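Notes for week five: learning from wrist views, and the Hurndale result

Okay, so last time we stopped halfway through behavior cloning, right where I'd promised to get to the camera question and then ran out of board. Let's pick it up there. You'll want the Hurndale paper open for the second half of this (it's the short one on the reading list, not the long one with all the appendix tables).

Quick refresher. We have a bunch of demonstrations. A person drives the arm, we record what the camera saw and what the person told the arm to do, and we train a network to go from the first to the second. That's the whole method! The trouble starts when the arm makes a small mistake, ends up somewhere the person never went, and has no clue what to do from there. Small errors pile up. You all saw this in the homework plots, where the error curve stays nice and flat for a while and then takes off.

The Hurndale group's bet was that you can get a lot of that back by changing where the camera sits. They took the same policy network and trained it 2 ways, once with a fixed camera over the table and once with a small one at the wrist. Same 400 demonstrations each time, recorded with both cameras running, so nobody can complain that one side got better driving. The task was pick up a bagged item, put it in a tray.

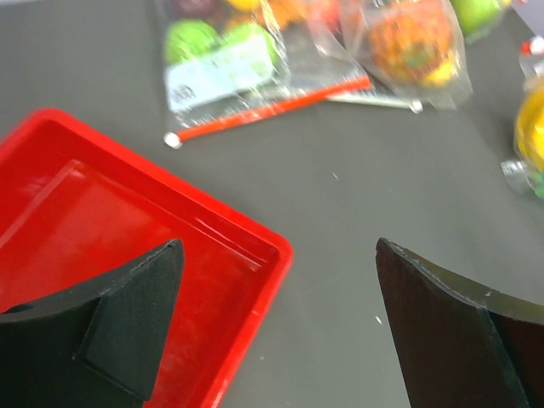 Why would a wrist view help? Think about what the network has to figure out. From overhead, it needs to know where the bag is and where the hand is, and then work out the difference between the two. From the wrist, the difference is pretty much handed to you. The two black fingers come up from the bottom of the view, and anything else is already placed relative to them: the red tray is off to the left, partly under the left finger, and the bags are further out past the tips. If the arm drifts a little, the fingers stay put and everything else slides. So a drifted view looks a lot like some other view from the training set, and the network has a fair shot at doing something sensible. Write that down, it's the main idea of the paper and I will ask you about it.

There's a cost, of course. The wrist camera only knows about what's near the hand. Look how much runs off the sides, including part of the tray and a couple of things on the right that I wouldn't want to name for you. If the policy has no memory, then a thing that leaves the view is just gone. Malathi Nair brought this up in section and I thought it was a great point: once you've got a bag in the hand and you swing away from the tray, how do you know which way to swing back? With a one-step policy, you don't! You're relying on the background giving it away.

Now, the clear bags. I like that they went with these, because they're nasty. Clear plastic throws white streaks wherever the light hits it, and the streaks move when the camera moves. With an overhead camera the glare stays fairly still, so the network can get away with memorizing it. At the wrist it can't. The authors thought this would hurt the wrist policy and it mostly didn't, and their guess is that moving glare works like free data augmentation. I buy maybe half of that. The Amin baseline (section four) adds random bright patches to the overhead images and gets part of the same gain, so something is going on, but I'd want to see it on matte objects too.

On to the numbers. They ran 789 test trials across both policies, and the wrist policy came out ahead on grasping. On placing, the gap was a lot smaller. Please read the breakdown by stage before you quote the overall score at anybody. A bunch of the failures, roughly 43, were cases where the fingers closed on a loose fold of plastic and the item stayed on the table. Those got scored as grasp failures, and I think that's fair, but the Flustport follow-up scores them separately, so you can't just put the two tables side by side.

For the lab, you'll use the Wilix simulator and repeat the comparison with a policy that sees the last few views as well as the current one. Start from the homework code. Change the input layer and leave the rest alone until it trains, please, I've watched too many people change five things at once and lose an evening to it. Plot grasp and place separately. If your wrist policy does worse than overhead on both, check that you aren't flipping the images left to right during loading, because that swaps the sides without swapping the actions.

Reading for next time is the Flustport follow-up, sections two and three. Skip the proof.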